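Trasto Display Box, Medium - Four Months of Use

Posted in Storage and Organizing

I bought the Trasto in March to hold fountain pens and a few bottles of ink. Before that everything lived in a shoebox and two coffee mugs, and I had already cracked one cap by knocking a mug over. I wanted something with a lid I could see through, so I would stop forgetting which pens were inked.

The price was 30 dollars at Moussa, the stationery store near my office, and they had two sizes on the shelf. The small one is too short for a pen with a long cap. Get the medium if you own anything bigger than a pocket pen.

Setup was nothing much. The box comes assembled. The tray insert is a separate piece and mine sat high at one corner, so the lid would not close flat. I sanded the bottom of the tray with 1000 grit, which was too fine for the job and took most of an evening. Use something coarser. The 2000 grit I had bought along with it never came out of the packet.

The tray has slots cut for pens and an open section at one end. The slots are lined in felt. The felt sheds for the first couple of weeks, and I was picking gray fuzz off nibs until I went over it with packing tape. It has been fine since then. The open section fits two ink bottles if they are the squat kind. Tall bottles have to go on their side, and I would not trust the caps.

There was some smell at first, mostly varnish. I left the box open by a window for a few days and it went away.

Chiyo Miyazaki, who sits across from me, has the Clostus box, and we swapped for a week. Hers has drawers and holds more. The drawers stick in humid weather, though, and you can't see anything without pulling one out. She went back to hers and I went back to mine. If you have a big collection the Clostus makes more sense. I would also look at the Erketlow roll if you mostly carry pens around, but that is cloth and does nothing for you on a desk.

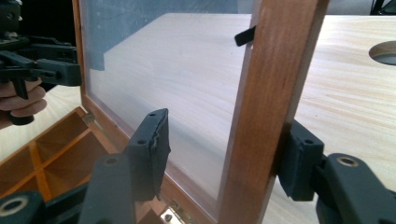 Ink bottles are where the Trasto loses a point from me. They are heavy, and all the weight ends up at one end, so the box tips a little when you pick it up with one hand. I carry it with both hands now. The lid has given me no trouble. It is one large clear panel in a reddish-brown wood frame, it opens up close to vertical, and the finish has a slight gloss that wipes clean with a dry cloth. Fingerprints show on the clear part, and I wipe mine most mornings.

The lid has no lock. Hamisi Mollel asked about this in the comments on my last post, and no, I have not found a neat way to add one. A small hook and eye would probably work if you don't mind drilling.

When I wrote to Trasto about the high tray they answered the next day and offered a new insert. The ticket was number 1412, if anyone wants to mention the same problem to them. I had already done the sanding by then so I said no thanks.

Four out of five. I would buy it again at 30 dollars - at full list price I would think about the Clostus first.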